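Shop > Toys > Wooden > Letter & Number Blocks

August 24, 2021 | Posted by the Zerkine shop desk

Filed under: Floor Play, Ages 2 and Up

Zerkine Mixed Blocks, bag of 40

I'll admit I resisted stocking these for ages. We already carried the Maes set, which is lovely and very tidy, every block the same pale color, and I figured one bag of alphabet blocks was plenty for a shop our size. Then I opened a sample bag of these at home last December and we were still finding blocks under the couch at New Year's (my fault for skipping the drawstring).

What I like is that they don't match! You get painted ones in orange, yellow and light blue with bright letters, plain wood ones with a stamped letter or number, and a few with little cartoon pictures for kids who couldn't care less about spelling yet. 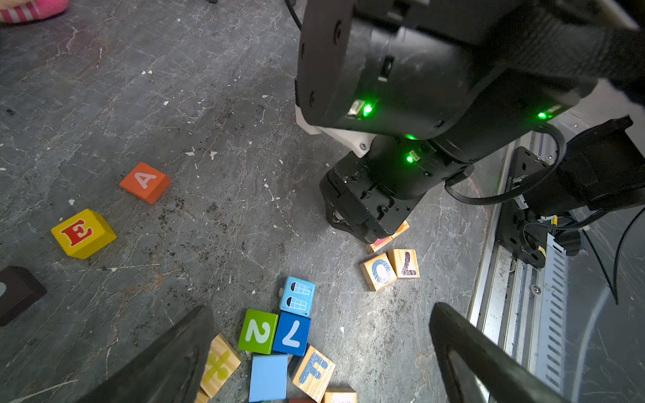 They're a good size for small hands, 35 mm on each side, and the edges are sanded so they're not sharp when you kneel on one. You'll still say a word, though. On a hard floor they're noisy when a tower comes down, so if you have downstairs neighbors, put a rug under them.

To clean them, wipe with a damp cloth and let them air out. Please don't soak them or run them through the dishwasher, the plain ones will swell.

Each bag comes with a cotton sack. If you want the bigger box for a classroom, ask for the Borkorden crate, which holds 200 and has rope handles. Item no. 146.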